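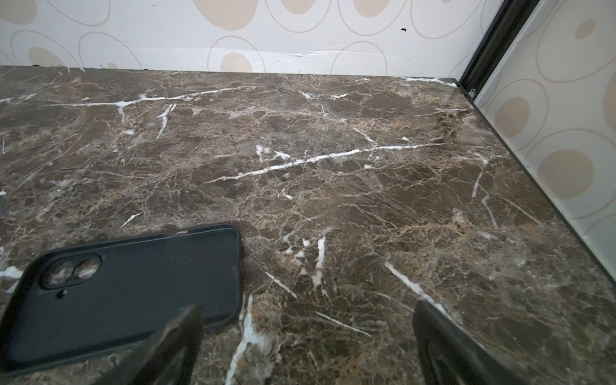
Withdrawal of counsel

By Ihor Onyshchenko
Updated May
Shares 80 | Comments 7

Withdrawal of counsel is the step by which a lawyer who has appeared for a party in a court case stops acting for that party before the case is over. It differs from discharge, in which the client ends the relationship, and from substitution, in which a new lawyer takes over on the same day the old one leaves. In criminal cases the step usually requires leave of the court once a hearing date has been set.

Grounds

Grounds are commonly divided into 2 classes. Mandatory grounds oblige the lawyer to withdraw. They include a conflict of interest that the client cannot waive, a medical condition that prevents competent work, and an instruction to put forward evidence the lawyer knows to be false. Permissive grounds allow withdrawal but do not compel it. Unpaid fees fall in this class, as do a breakdown in communication and a client's refusal to follow advice on a serious point.

A lawyer relying on unpaid fees is generally expected to have given written warning and enough time for the client to pay or to find someone else. A request made on the morning of trial is often refused on this ground alone.

Procedure

The lawyer files a motion or notice, serves it on the client and the opposing side, and states the ground in general terms. Details covered by privilege are left out. If the judge needs them, they may be heard in private without the prosecutor present.

The court weighs the stage of the case, the number of witnesses already called, whether the defendant is in custody, and any earlier change of lawyer. It may grant the request, refuse it, or grant it on the condition that the lawyer stay until a replacement has read the file. 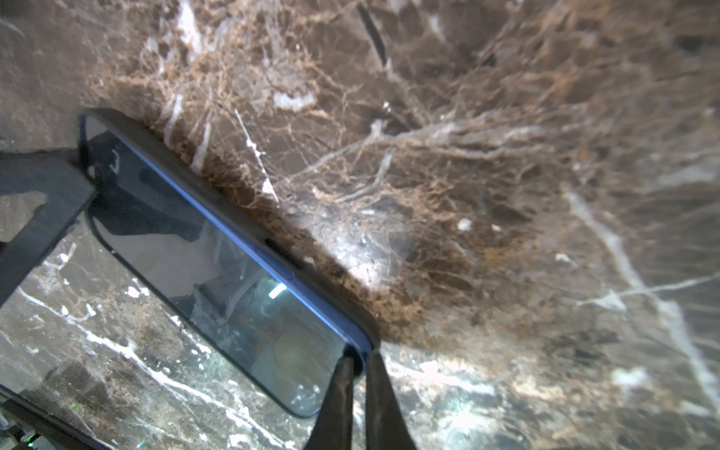

Duties after withdrawal

Confidentiality continues without limit of time. The file must be handed over promptly, although some jurisdictions let a lawyer hold certain papers until fees are paid. This right, called a retaining lien, is narrower in criminal matters. Fees paid in advance and not earned are returned.

Effect on the hearing

Withdrawal does not in itself entitle the defendant to a new date. An adjournment is a separate request. Where it is refused, the defendant may proceed without a lawyer, and the judge then explains the order of events and the right to question witnesses.

See also: Adjournment; Retaining lien; Self-representation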